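The Grid

I have a weakness for blue tape. Some people buy shoes. I buy the two-inch rolls, and then I have to find a surface that needs dividing up, and in our place in Kerkville there was exactly one large surface left without lines on it.

So the big brown tabletop has a grid now. I started on a Thursday after supper, figuring it would take me 21 minutes (I had a podcast that long). It took until the podcast had played, another had played, and the app had started in on something about Roman plumbing. Laying a strip of tape straight is easy. Laying the next one so it agrees with the first is where you find out what kind of person you are, and I'm the kind who peels it up and says words.

The cubes came from Ginwood, the craft and school supply place out past the Hamann exit. They're foam, they come in every color a kindergarten could want, and they weigh about as much as a bad excuse. I had gone in for glue. I came out with cubes and a receipt, and no glue.

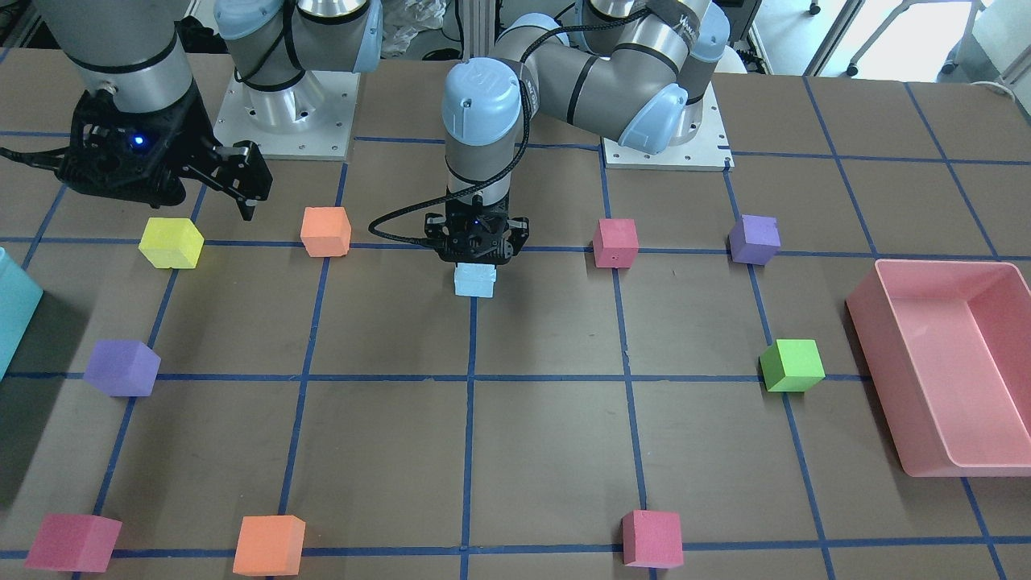 Filed under: Tabletop, Small Obsessions

The idea was color order. I wanted to know whether I could lay out a row that looked right from any chair, one cube to a spot along the tape, and whether anybody sane would agree with me about which color goes next to which. Yellow beside orange is fine, nobody has ever been hurt by that. Orange to that pinkish red wants something in between. I've tried light blue in the gap, and on some evenings it looks like a clever rest for the eyes and on others it looks like somebody dropped it. Purple goes at the far end, where it can sulk.

I grew up in a house where the spice jars were alphabetized, and I swore I would never live like that. I don't. My spices are a disgrace. There are two open cumins and something brown that I've been calling nutmeg since the move. But give me a handful of foam cubes and some squares to put them in, and suddenly I have opinions about spacing.

A few things I've learned, in case you are also at loose ends:

Put the cubes on the tape or in the squares, but decide. I began with the lines, because a cube on a line looks as if it means to be there. Then I moved some into the squares and the whole table looked like it was waiting for a bus.

Press the tape down at the crossings with the back of a spoon. I did 70 percent of mine with a thumbnail first, and the thumbnail has not forgiven me.

Foam cubes move if you sneeze. They also move if you lean on the table to check whether they've moved.

Buy your containers before you buy your cubes. I have a teal one for the left side and a pink tray for the right, both from the bargain shelf at Rornside, and the pink is a shade I wouldn't have chosen at full price. It fights with the magenta and loses.

By the second week I had given up on the single perfect row and gone looser. Two rows, more or less, with the odd one out on its own. The green took some getting used to. It's very bright, the kind of green usually reserved for slime, and wherever you put it, that becomes the front of the table. I keep ending up with it over on the pink tray's side. A purple one drifts down by the teal container and I let it.
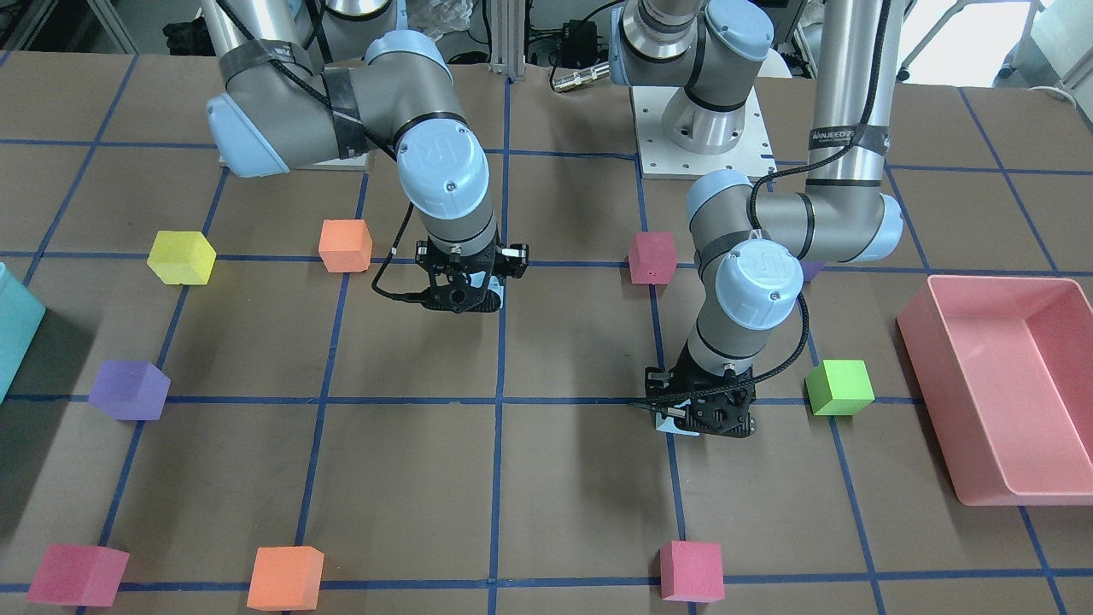
The looser layout, with the green over by the pink tray.

I paid for 102 feet of tape, according to the wrapper, and I'd like to report that there's plenty left. There is enough for a shelf. I've been looking at the shelf.

Next job is the corner where my lines don't come out even. I plan to pull up the last strip and do it over with a yardstick, once I remember who I lent the yardstick to. If it was you, I'd like it back before April.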